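Tukska 800 Battery Storage Cabinet

The Tukska 800 stores output from small solar arrays and wind turbines and releases it to the building or to the grid. Usable capacity is 12 kWh per cabinet. Up to 11 cabinets can be connected in parallel on one Barnberg bus controller.

Cell chemistry: lithium iron phosphate
Nominal DC bus voltage: 658 V
Cooling: passive, rear vents
Mounting: floor, level concrete or steel plinth
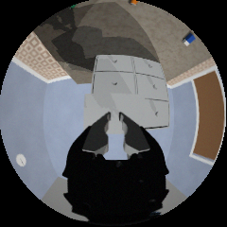

Simulated view, gripper and light grey chest of drawers.

The bus controller handles charge limits, cell balancing and islanding. Settings are entered at the local panel or through the Wiriya monitoring portal. Firmware is supplied as a signed file and is installed one cabinet at a time, with the others left online.

Cable entry is from below. Glands are not included; order kit Dirnutley G2 separately.

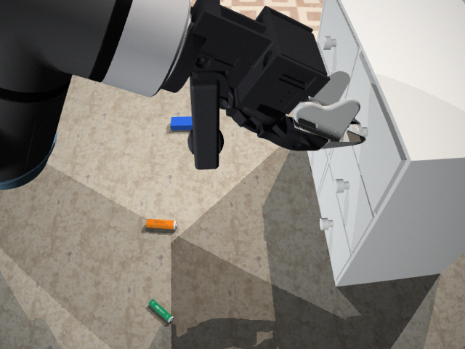
Can cabinets be added after the first installation?
New cabinets can be added at any time up to the parallel limit. Charge the new unit to the same level as the existing bank before closing its DC isolator.

Lead times are confirmed with the quotation.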